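Chapter 11
Packaging and the Movement of Goods

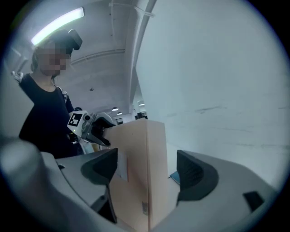 Almost everything we buy has travelled inside something else. Before a kettle from the factory at Hikstead arrives on a shelf in Oltville, it has been wrapped, packed, stacked, lifted and counted several times, and at each of these moments the package must do its work. In this chapter we study the package as a part of trade, and we ask who pays for it. Let us begin with form. A tall cardboard box, when it stands upright, needs only a small area of floor, and this is important for a shopkeeper who pays rent for every square metre. But the same box falls over more easily than a low one, so the carrier often prefers to lay it down. A small label on one side face, as on the light-brown box in the picture, can be read only if that side is turned towards the reader. In a full warehouse this is a real difficulty, and many firms therefore put the same label on two sides.

The second question is weight. Danjuma Oyelaran, who managed the stores of the Muriithi company for 10 years, kept a notebook of the packages he received. One of his entries describes a delivery of 400 boxes of glass jars from Wudlow, of which only 325 could be sold without repacking. The jars were good – the board was too thin for the height of the stack. The company had saved a little money on each box and lost much more on the whole delivery. We will return to this case in section 11.3, where the full costs are given.

The student should keep in mind three words which are used throughout the chapter. The primary package touches the product. The secondary package holds several primary packages together. The transport package protects all of them on the road, and it is usually opened before the customer enters the shop.

11.1 The cost of empty space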